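Plosdale kitchen asks for bowls before the July suppers

The community kitchen in Plosdale will open again for its evening suppers in July, and the people who run it are now sorting the tableware. The kitchen was closed during the spring for new floor and new pipes, and all cupboards had to be emptied into boxes.

Ludger Lenz, who leads the kitchen, told us that the boxes came back mixed. Plates were found with baking tins, and many lids had no pot any more. The work with the bowls has taken the most time, as they come in many sizes and were given by different households over the years.

"We look at them together," he said. "In the cupboard you see only the front one, and you forget what you have."

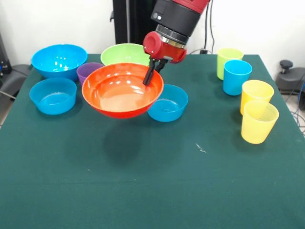 Coloured plastic will stay in use for the children's table, where the first supper begins at 5 in the afternoon. It is light to carry and small hands can hold it well. For the adults the kitchen wants to use ceramic soup bowls, and of these there are too few. The hall has seats for 80 guests, and last year some of them had to wait for their soup until the first bowls were washed.

The kitchen therefore asks residents to look at home for soup bowls which they do not need. They should be without cracks and should go in the dishwasher. Single pieces are welcome, and the colour is not important. Glass can not be accepted.

Bowls can be brought to the side door of the hall in Hviid Street, each morning from 9 until noon. Edgars Kivi will be there to take them. Who can not come in the morning may leave a box at the Urkance bakery next door, with a name on it if the box should be returned.

The money for new shelves is already found. A sale of cakes and used books brought in 603 euros, and the shelves will be fixed to the wall before the first supper. The old ones go to the garden group, who want to keep their pots on them.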